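Course notes, unit 4: Learning from demonstration with two arms

In this unit we look at how a two-arm cell learns to handle small hand tools. The method is imitation learning. An operator moves the arms through the task, the computer records joint positions and camera views together, and a network is later trained to predict the next short piece of motion.

The working example is the Londoño tool task. The arms must take pencils, knives, screwdrivers and hex keys and sort them between a tray and the table. Please read the task sheet before you look at the data.
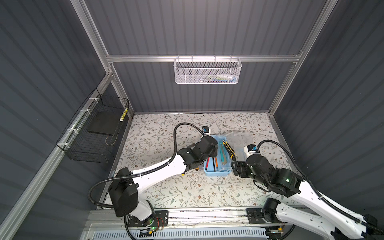

Ladov, Jan 23, 2024

The data set has 3178 demonstrations, collected in Trakodport from November. Every demonstration has one goal sentence, for example "put the hex keys in the tray". If the operator changed his plan in the middle, the recording was removed.

Why do we need wrist cameras? A fixed camera sees both arms, but a gripper often covers the thing it is going to hold. The wrist view moves with the hand, so it gives the network a near picture of the handle and of its direction. This is important for tools which lie side by side and touch each other. It also has a weak side: when the hand turns fast, the view changes completely -- even if no tool has moved.

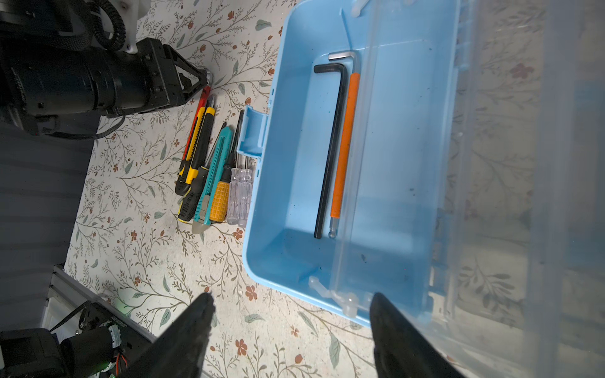 Action chunks

The Zenuletti controller does not ask the network for one small movement at a time. It asks for a chunk of movements and executes the first part, then it asks again. Long chunks give smooth motion but react late. Short chunks react quickly, but the arm can tremble near the grasp, and small errors are added one to another.

Clear plastic is difficult in every version we trained. Its edges are weak in the image, and the background pattern comes through the wall.

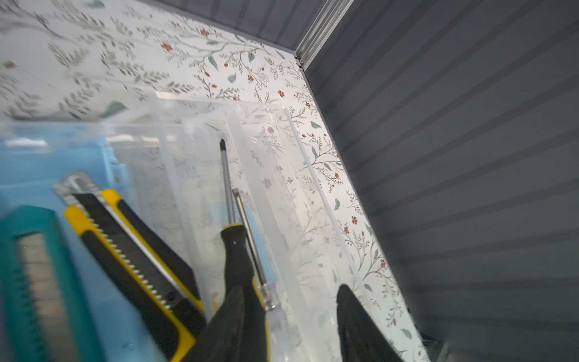
For this reason we report results for clear and colored containers separately. With colored containers the best policy finished 85 percent of the trials. For the clear ones the tests are still going on, and I will give the number in the next lecture.

For homework, choose 4 failed trials from the course folder. For each one, write in which moment the policy made its first wrong decision, and which camera could show it. One page is enough -- please do not send video.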